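So the towel cell is back up, and I've finally got round to writing down what I did to it in September, mostly so I don't have to work it all out again next time.

Quick recap if you're new. Two red and black arms, a green table between them, a pile of towels, and me. The job is folding. The left arm had started letting go of corners, and the right one was coming down a bit too hard for my liking, so I switched everything off, made tea and got the hex keys out.

First job was the fingers. I wiped them down, went round every screw (one on the left gripper was barely finger tight, oops!) and then set the closing height again on the right arm with a towel on the table. I'd always set it on the bare top before, which is daft when you think how thick a towel is once it's doubled over.
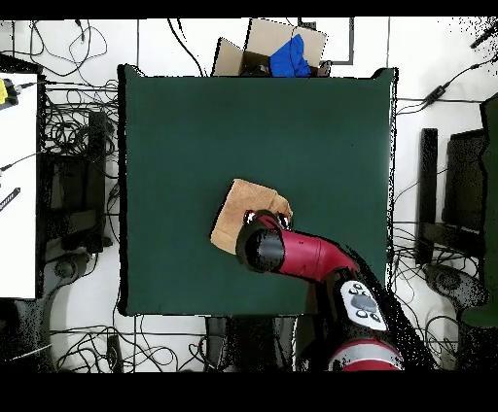 Haziq Majimbun reckoned I should have done the left arm first, as that was the one dropping things, and that any height I set before re-zeroing both shoulders would only need setting again. He was right, annoyingly. I re-zeroed the pair of them and lost another hour, though the right arm only wanted a tiny nudge after that.

Then the left. I brought the grip force down to 260 on the Votirora controller, which sounds backwards for a gripper that drops things, but at the old setting the fingers were bowing and the cloth just squeezed out. Slower approach too, and I come in at the corner from the side now.

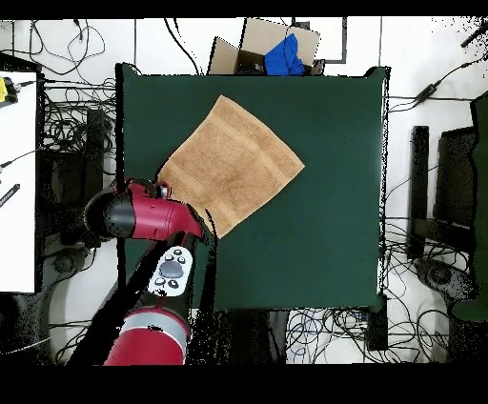

Left arm at the corner of the tan towel.

Still on the list: tidy the cables (yes, I know, I say it every time) and grease the wrists. The Hondico manual says every 2000 hours and the counter's on 3716, so, um, soon. Adi Lubis has promised me the end of a tub.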